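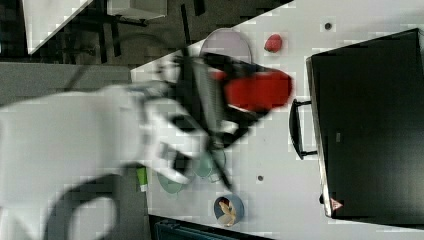 Vilja Kettunen
Research engineer, manipulation group

Filed under: Robot learning, Lab notes

I finished the blur experiment in July and have been slow to write it up. The question was whether we should throw out motion-blurred images before training a grasping policy. Our old script, Jutari, dropped anything below a sharpness threshold. The one at the top of this post would have gone: the arm, the gripper and the red object it's holding are all smeared, while the plate and the black appliance on the table are easy enough to make out.

The full set has 2,850 demonstrations. I trained one policy on everything and one on the filtered data, same settings, same seed. Then I ran each of them for 40 trials on the tabletop kitchen tasks.

The filtered policy was worse, mostly in the fast part of the reach. It would slow down, hesitate, and sometimes close the gripper early. My reading is that the filter removes exactly the moments when the arm moves quickly, so the policy hardly sees them. Iida Suominen thinks the gaps in timing matter more than the missing images. We haven't separated the two.

I also tried keeping the blurred images but giving them less weight. That came out close to using everything, and I wouldn't bother with it again.

Two cautions. It's a single camera view, and I only used one seed. Gumaro Cuautle is rerunning it with more. For now the filter is off by default.

We use cookies to remember your settings and count visits. Accept | Manage preferences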